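Planner and tooling sync, July 2024

I'm doing the notes again, which I don't mind, but you get them in my words and with my opinions mixed in. Prakash ran the call, Fathima joined a bit after we started, and I typed. Shout if I got you wrong and I'll fix it in the wiki copy.

We picked up where the last call stopped, in the middle of the Toft argument. Toft (our trajectory planner, for the new folks on the list) still replans from scratch every time the target pose moves, even when it moves by a hair. Prakash has a branch that keeps the old path and only patches the tail end. I tried it before the call and I love it! The arm stops doing that little shrug before each reach. Fathima wasn't so sure. Her worry is that the patched path skips the self-collision check on the part we kept, and if the gripper is carrying something longer than it was when we planned, we'd never know. Prakash said the check takes 4 milliseconds on his machine and he'd just run it on the whole path. Fathima said fine, then she has no objection, and that was the end of a thread that's been going for ages.

Agreed: Prakash adds the full check, then merges. Default stays off until Fathima has run the regression set.

Next was Stincombe, the logging tool. I'd complained in chat that replay gets out of step with the camera, and I brought numbers this time. On my longest log the joint states lead the images by 80 milliseconds at the start and 70 at the end, so it's an offset with a bit of drift on top. Fathima thinks the offset is us stamping images when they arrive at the PC instead of when they're captured. She's probably right (she usually is on clocks). I'm going to move the stamping into the driver and see what's left over. If there's still drift after that we'll talk about it next time, I don't want to fix 2 things at once and not know which one did it.

Then perception, which went long. The grasp detector we got from Vendia does well under plain room lighting and gets twitchy when there's strong daylight behind the workspace. Blown-out glass, hard edges on the window trim, all of that ends up as confident nonsense in the segmentation.

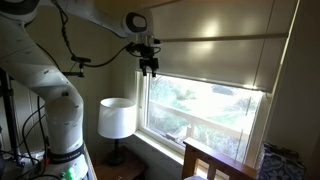 Prakash wants to lock the exposure on the wrist camera and be done with it. I said that's okay for one time of day and bad for the rest, and we went back and forth on that a while. Fathima's idea was to mask anything beyond arm's reach using depth before the detector ever sees it, and I think that's the better plan even if depth near glass is lousy. We didn't settle it. Prakash will try the lock, Fathima will try the mask, and both of them use the same logs so we can compare.

Fudar, quickly: the config editor now refuses to save a gripper profile with no force limit. Thank you Fathima! I'd still like the error message to say which profile it means.

Left for next time: naming of the calibration files, and whether we move the nightly sim run before the October release.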